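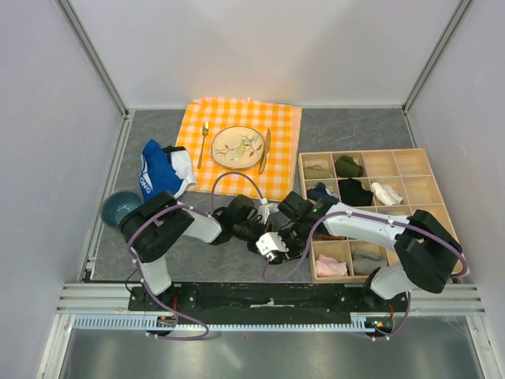
Trultex Garment Returns, Sorting Room / Bench Notebook

2020-12-30

Quiet building, so I finally have an afternoon to write up what I've been scribbling on the backs of tote labels. Souad, Elsie, please add to it or cross things out as you like, you've both stood at that bench longer than I have.

The cell stayed on socks and small knits all morning, into the wooden tray, and we left the place setting on its checkered cloth at the back of the table, bird plate, fork, knife and all. Souad wants the arms to get used to working around things that shouldn't be nudged, and I've come around to her way of thinking. When the heap sits off to the left and the tray is on the right, everything the arms carry has to travel past that cloth, and a corner of soft fabric hanging down is just the thing that catches a fork. People lift their wrists for that without thinking. I watched Elsie do it by hand at the next bench and she couldn't tell me afterward that she'd done it at all.

What I mostly want to get down is how the room has changed, because when Coralie G. asks at the January review I know I'll only remember the cables. (The cables, for the record: the purple ones are still too generous in the loop. Mulugeta wants another tie on each forearm and I'd like to leave some slack at the wrist. We'll try his way first, he's usually right about cable.)

In June there were 5 of us on returns and the sorting was simply what you did until your back told you to swap. Now the steady part of it goes to the arms for a good stretch of each shift, and the rest of us get the things they hand back: anything knotted, anything inside out, anything with a tag still pinned on. I had thought that would feel like a lighter day. It does on the shoulders, I'm glad to say, and Elsie's elbow is much better for it. But the work that's left is all the fiddly work, one awkward piece after another, and there's no easy pile to rest your head on in between. Elsie said as much at break and I think she's the one who put her finger on it. We've agreed to keep one plain tote back for the hand bench every shift, purely so there's something restful to do.

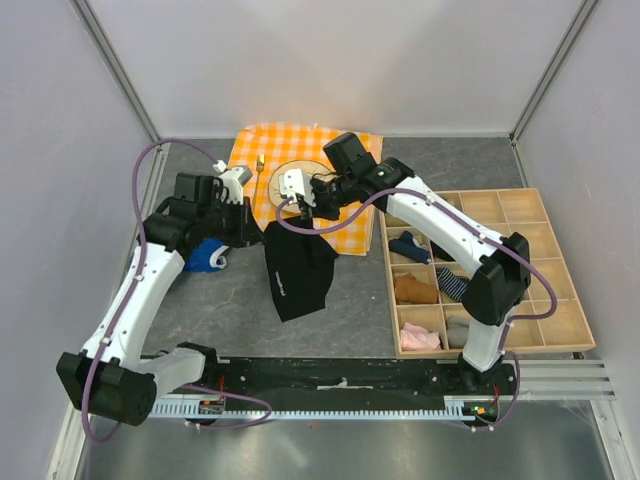 Black items are still the slow ones. They go in with the dark navy if you let them, and the tray positions are close enough together that a wrong drop isn't easy to spot from the walkway. Coralie Tipoki suggested we give the darks the back row and move the pale things to the front, where whoever is minding the cell can see them without leaning. I'd like to try it next week before we touch anything in the software, as it costs us nothing but a new label card.

The minding itself needs sorting out, too. On the Novutdale line they have one person assigned and that's their whole shift, and I went over to see how they liked it, and the answer was not much! You can't walk off, you can't quite chat, and for long stretches there isn't anything to put your hands on. Our habit of swapping every hour grew up by accident but I would fight to keep it. Souad would like it written on the board so it doesn't depend on who's in a good mood, and she's offered to do the lettering.

One more thing on the subject of training. Mulugeta has been letting people drive the arms themselves after the noon changeover, and it has done more for the mood in here than any of the Gadum slides did. Elsie is very good, very gentle. I'm hopeless, I fling. But having tried it, I understand why it goes in for a fold from the side when I'd just scoop, and I've stopped muttering at it.

To do, when we're back:
- ask Zelenák about softer finger pads, and get a price for 4
- label card for the tray, darks to the back row
- hour swaps up on the board (Souad)
- Mulugeta's extra ties, then look again at the wrist loops
- find out if the hand bench can have the taller stool
- page 19 of the old binder has the tag codes, copy it before it falls apart completely

I've left the cell switch-off notes in the drawer under the hand bench, same place as before.

Recent entries
Stool heights and the hand bench
Tag codes, old and new
Visit to the Novutdale line
Gadum training day: what stuck
Glove sizes, reorder list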